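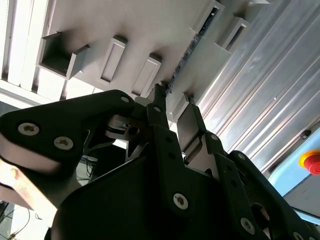 Desktop computer tower

A desktop computer tower is the upright box that holds most of a personal computer - the motherboard, the processor, the memory, the drives and the power supply - and leaves the screen and keyboard outside. I've kept this entry for the Plorenine hobby wiki going for years now, and I last gave it a real cleanup on June 26, 2018, so please go easy on the older bits!

The case itself

Most towers are a folded sheet-metal frame with a side panel that comes off. Lay the thing flat with the open side up before you do any work on it (I learned on an old Halvorsen that kept tipping toward my knees, and I wouldn't wish that on anybody). The wall behind the board is usually full of stamped shapes, slots and little cutouts for clips and latches.

Power supply and cables

The power supply is a gray metal box in one corner, with a grille so air can move through it. Out of it comes what my family calls the spaghetti. Yellow wires normally carry 12 volts, red 5 volts, orange 3.3 volts, and black is ground, though some makers use all-black cables and then you're reading the plugs instead. Good builders tie the bundles back with clips and zip ties, and I love opening a case where somebody took the trouble.

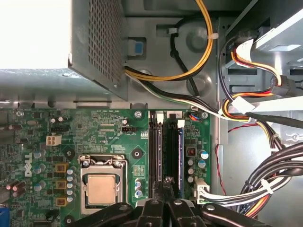 Leonie Henare wrote in to say that I should put memory ahead of cables, as it's the part most people open a tower for in the first place. Fair point, Leonie, but I'm leaving the order alone - it follows the way I take a machine apart.

Memory

Memory modules stand in long narrow slots near the processor. A notch in the bottom edge means a module only fits one way around. Open the latches, line up the notch, and press evenly until it clicks. My old Galla took a lot more pushing than I was comfortable with, and it ran fine for years afterward.

Processor and cards

The processor sits in a socket under a metal retention frame, and its silver lid is the heat spreader. A cooler goes on top with a thin layer of thermal paste in between. Expansion cards go in the slots farther down the board.

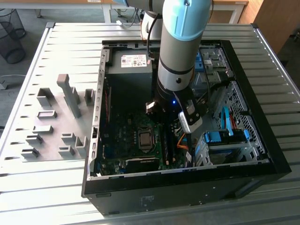 Do you need to unplug a tower before you touch anything inside?
Always pull the power cord first, then hold the power button for a few seconds and touch bare metal on the case.

Drives

Drives live in a metal cage, often at the front of the case. Each SATA drive takes two cables, a thin one for data and a wider one for power. My Grenent has a cage so tight that I plug the drives in before I slide them home.

See also: motherboard, power supply unit, cable ties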